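Sweeping up properly, and other small jobs I used to get wrong

Kitchen and workroom tips

I came to tidy floors late in life. For years my method was to push everything under the nearest piece of furniture and deal with it in October, when the rugs came up. Then we moved to the house on Villanueva Road, with its pale floors and its big south-facing windows, and by four in the afternoon every crumb in the kitchen had its own shadow. So I learnt to sweep. Most of what follows is about brushes, dustpans and the bits and pieces that end up in them, with a few other jobs tacked on at the end.

Start with the brush

I've had dear ones and cheap ones and the price has very little to do with it. What you want is bristles that spring back when you press them with your thumb. If they stay bent in the shop they'll be hopeless in a month. For flour, sugar and fine dust you need them soft and close together. For grit by the back door, stiffer and further apart. I keep one of each and I don't let them swap places, because once a soft brush has been used on wet leaves it's never the same again.

Wash the thing! I was well into my forties before I thought of it. Warm water, a squirt of washing-up liquid, swish it round, rinse, then comb it through with an old wide-toothed comb. All sorts comes out, mostly hair. Shake it hard over the bath and hang it up to dry with the bristles pointing down. Never leave it standing on its bristles, or you'll get that permanent side parting.

The dustpan matters more

The lip is everything. Run your finger along the front edge, and if it's nicked or wavy it will leave a line of dust behind however carefully you sweep. I nursed a warped one for ages, turning it this way and that, and then my neighbour Wilmer Bermúdez lent me his and I went straight out and bought a new one. You can rescue a slightly rough lip with fine sandpaper (I used 124 grit, or that's what was pencilled on the back of the sheet, from a tin of odds and ends I inherited). Go gently and keep it flat.

A few habits that have helped me:

Tip the handle up a touch so the lip presses on the floor.
Sweep towards the pan in short strokes, and let the brush stop before it lifts. Flicking is what sends the dust up into the air.
Move the pan back an inch and sweep again, then another inch. That thin line of dust gets shorter each time.
Whatever is left, pick up with a damp bit of kitchen roll.

Paper is a different business from dust. After wrapping presents or cutting out patterns I get scraps everywhere, and they float off the moment you go at them briskly. Scrunch the larger ones up by hand first. They sit in the pan much better once crumpled, and they don't slide out on the way to the bin. 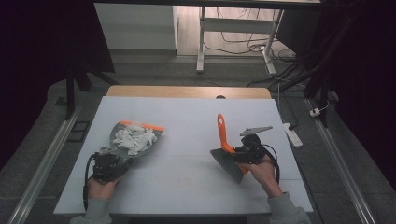 Crumpled scraps heaped in the pan, brush in the other hand.

Tables and worktops deserve their own set, by the way. I wouldn't want the floor brush anywhere near where I roll pastry. Mine live on a hook inside the larder door, and the floor ones live in the cupboard under the stairs, and woe betide anyone who mixes them up.

Glass, glitter and pine needles

For broken glass, shoes on first, pets and children out. Pick up the big pieces in thick gloves and wrap them in several sheets of newspaper. Sweep the rest with a piece of stiff card and throw the card away with it. I don't use my good brush, as splinters get down into the bristles and stay there. Then go over the floor with damp kitchen roll, folded thick, with the gloves still on. Turn off the big light and shine a torch along the floor, and anything you've missed will wink at you.

Glitter comes up with a ball of modelling dough, pressed and lifted. Sticky tape works too but you'll be there all evening.

Pine needles are best swept dry, with the stiff brush, and before anybody walks on them. We had a tree one year from Destura, the garden place up past the roundabout, and it dropped the lot overnight. I was finding needles in the airing cupboard at Easter.

Where to keep it all

Hang things up. If the handle has a hole, use it, and if it hasn't, drill one – slowly, with a bit of masking tape over the spot so the drill doesn't skate. Screw-in cup hooks will do for a light brush. I bought mine from Kader, the ironmonger by the station, who still sells them loose out of a drawer.

While you're at it

Sticky drawer runners: rub a candle stub along the wood, in and out a few times. Lovely.

Label smears on jars: a bit of cooking oil, leave it while you have your tea, then wipe and wash as normal.

Squeaky hinge: lift the pin out, wipe it clean, smear of petroleum jelly, pop it back in. Do one pin at a time so the door stays up.

Stained mugs: bicarb on a damp cloth and a good rub. I've tried soaking them overnight too, and I can't say it made much difference.

Next month I'll be having a go at the oven door, which I've been putting off. If you've a method for the brown stuff between the two panes, do please send it in.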